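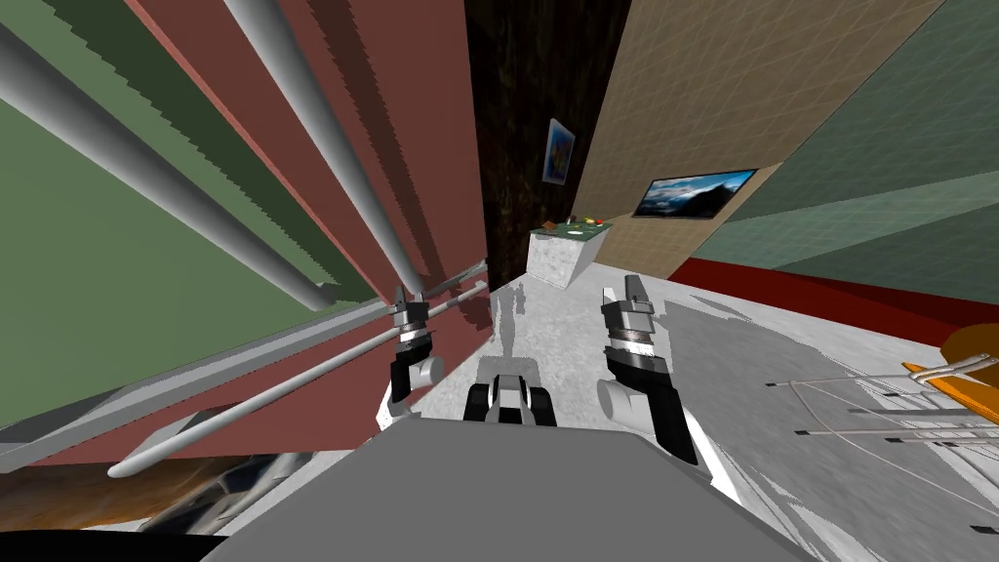
Teleoperating a two-armed robot in simulation: my head camera tilts and my demos come out jerky

Posted by Reet Kazlauskienė in Robots & Automation

Hi everybody, I hope this is the right section. I teach an evening class for grown-ups who want to learn a little about automation, and since November I have been trying to show a simulated robot how to tidy a kitchen and living room. I drive both arms by remote control with a pair of hand controllers, and the view I steer by comes from the robot's own head, so I look down over its body at the two grippers and the floor.

My trouble is this. After I have been driving for a little while the whole room starts to lean. The walls slant, the TV on the wall hangs at a silly angle, and my hands no longer agree with my eyes. I push straight ahead and the gripper seems to wander off sideways. I end up making a lot of tiny corrections, and of course those get recorded too. I have 88 demos saved so far and I would guess a good third of them have that wobble in them. I trained on the whole lot anyway, just to see, and the robot now wobbles beautifully all by itself!

So, is the tilt something I can fix, or do I simply learn to live with it? And are the 88 demos any use, or should I start over? I would be so sad to start over. Thank you for reading all this.

Feltis
Accepted – 75 people found this helpful

Hello Reet, and please don't throw anything away yet! I went through the very same thing last year and it drove me half crazy, so let me tell you what I found.

Check first what your view is attached to. In a lot of setups the camera rides on the head or the upper body, and the body is allowed to lean when an arm reaches far. If you stretch for something low down, the solver bends the whole robot a little to help you, and your view goes with it. Look for a setting that locks the torso, or at least limits the roll, and turn it on while you record. Then drive the base closer to things before you reach. It feels slow, but the arm movements come out so much shorter and calmer.

The second thing is which frame your hand motions are measured in. If your controllers move the grippers relative to the robot's base but you are looking through a tilted camera, then "forward" for your hand and "forward" for your eyes are two different directions. You can switch the control over to the camera frame and it feels natural right away. Just remember to save the actions in the same frame for every demo, old and new, or the training will get very confused (ask me how I know).

As for your 88, play them back at double speed and sort them into two piles. Keep the ones where the gripper goes where it should with only a small correction near the end. A few corrections are good for the robot, as it learns how to get back on track. The ones where you drift around hunting for the object, I would record again. My best result came from a small clean pile, and my pile of 298 messy ones did worse – I still grumble over those evenings.

Oh, and re-center your controllers before every single demo.

Ullico

just smooth it. low pass filter on the actions, done. mine was shaky too and it's fine now

Kawaguchi

A filter does help with shaky hands, and I use a light one myself, but please go gently with it. Smooth too much and the grippers close late, and then your robot learns to close late as well. It also won't do anything for the leaning view, so I would follow what Feltis wrote first and see how much shake is left over.

One small thing to add, Reet. Take a break after 3 or 4 demos. With a slanted picture your eyes get tired long before you notice, and my own late evening recordings were always the ones I had to redo. A cup of tea and a look out of the window did more for my data than I like to admit.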